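Visite d'un atelier de robotique avec démonstration : à quoi s'attendre, que demander ?

Posée dans Sorties, visites et salons – 3 réponses

Bonjour à tous,

Je me lance parce que je n'ai rien trouvé d'équivalent dans les anciennes questions. Chez Rusoden (on fabrique des petites pièces pour l'éclairage de jardin), la direction se demande depuis un moment si un bras automatisé pourrait nous soulager sur le tri en bout de ligne. En juillet, j'ai donc profité de la journée portes ouvertes de Fameo pour aller voir à quoi ça ressemble en vrai. J'y suis allée en touriste, je l'avoue, avec mon carnet et zéro préparation !

Accueil sympa, café, petite présentation, puis on nous a emmenés par groupes devant un poste de démonstration. L'exercice, c'était de la prise d'objets variés sur une table : le bras doit repérer la chose, s'approcher, pincer, déposer. Je m'attendais à des pièces industrielles bien calibrées, et en fait ils travaillent avec des bricoles de tous les jours – un Rubik's cube, une boîte de biscuits au chocolat un peu écrasée, un machin jaune genre éponge. Sur le moment ça m'a fait sourire, et puis je me suis dit que nos rebuts à nous ne sont pas plus réguliers que ça.
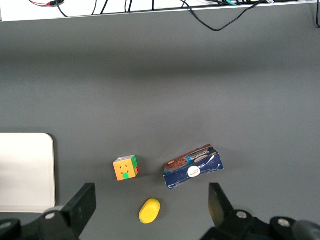

Gamivau m'a répondu sur un autre fil que ce choix d'objets était plutôt bon signe, et qu'il se méfierait davantage d'une démo faite avec douze cylindres identiques. Je veux bien le croire, mais je n'ai pas le recul pour en juger.

Mon souci, c'est la suite. On est restés vingt minutes devant le poste, j'ai vu des prises réussies, une ou deux ratées, et je suis repartie avec une brochure et l'impression d'avoir assisté à un joli spectacle. Quand mon chef m'a demandé « alors, ça marche ? », j'ai bafouillé. Une deuxième visite est possible, en petit comité cette fois. Qu'est-ce que je dois demander pour revenir avec du concret ? Est-ce que ça se fait d'apporter ses propres pièces ? Et comment on sait si la machine se débrouille seule ou si quelqu'un la pilote dans un coin ?

Merci d'avance, et pardon pour le roman.

Message modifié le 18 septembre 2018 (j'avais oublié le nom de l'entreprise visitée)

Réponse 1 – la plus utile selon les lecteurs

Bonjour ! J'ai fait trois visites de ce genre avant qu'on se décide, et j'ai commis exactement la même erreur que toi à la première, donc je compatis.

Oui, apporte tes pièces. Préviens-les par mail quelques jours avant, avec les dimensions et le poids, sinon on te dira poliment que la pince n'est pas adaptée. Prends aussi les moches : les tordues, les brillantes, celles qui ont encore un bout d'étiquette collé dessus. Chez nous c'est le brillant qui a tout fait capoter, alors que les pièces mates passaient sans problème.

Pour le pilotage, pose la question de but en blanc : « est-ce que quelqu'un commande le bras en ce moment ? » Il n'y a rien de vexant là-dedans. Beaucoup de démonstrations se font à la main, parfois pour enregistrer des gestes que le logiciel réutilisera ensuite, et les gens l'expliquent volontiers quand on demande. Ce qui compte pour toi, c'est de voir les deux séparément.

Ensuite, réclame des chiffres d'essai, avec les échecs. À ma troisième visite on m'a sorti un relevé : 1088 tentatives, 84 ratées. J'étais contente, j'ai tout noté, et c'est seulement dans le train que je me suis aperçue que je n'avais pas demandé sur quels objets. Ne fais pas comme moi ! Demande aussi ce qui se passe après un raté – est-ce que le bras recommence tout seul ou est-ce qu'il attend qu'on vienne le débloquer ? Sur une ligne, ça change la vie.

Dernière chose, déplace un objet toi-même si on t'y autorise (bras arrêté, évidemment). Tourne-le, mets-le contre un autre. Ça vaut toutes les brochures.

Réponse 2

Demandez le prix, c'est tout. Nous on est allés chez Jatoi, très belle démo, et au final 3000 euros rien que pour l'étude préalable. On a laissé tomber.

Commentaire de l'auteure de la question : ah oui quand même… et l'étude était déduite si vous commandiez derrière ?

Commentaire : aucune idée, je n'étais pas à la réunion.

Réponse 3

Je ne suis pas du métier mais j'accompagne des classes de lycée sur des visites d'ateliers, et j'ajouterais deux trucs pratiques. Demande à filmer avant d'arriver, par écrit, parce que sur place la personne qui fait la démo n'a pas toujours le droit de dire oui. Et viens à deux : une qui regarde la machine, une qui écrit. Toute seule on rate la moitié de ce qui est dit, surtout avec le bruit.

Pour la durée, vingt minutes c'est vraiment court. Nous on demande une heure, on en obtient trois quarts.

Commentaire de l'auteure de la question : merci beaucoup, je viens d'envoyer le mail à Fameo avec la liste de nos pièces (les moches comprises). Je repasserai raconter.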